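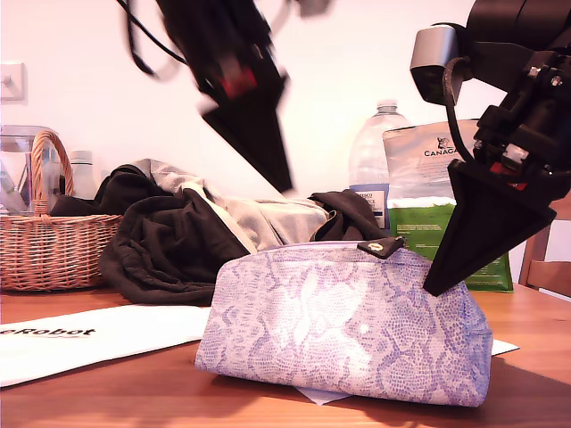 Snakeskin-print pouch in lavender and white, zipper along the curved edge

Mudent Indoor Basketball, size 7

The Mudent is a composite indoor ball for league play and practice. Channels are cut a little deeper than on the older Bomovia, so smaller hands get a better hold on the seams. Ships deflated – pump and 2 needles included.

Break-in: 13 hours of normal use. Do not use outdoors. Wipe with a damp cloth and keep out of a hot car.

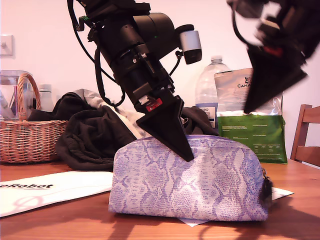
Pouch on a wooden table

Also in this range
Yazzie ball rack, holds 2 rows
Hasavent mesh carry bag

Returns accepted within 60 days if the ball has not been inflated. Team orders ship in March – contact the store for colors.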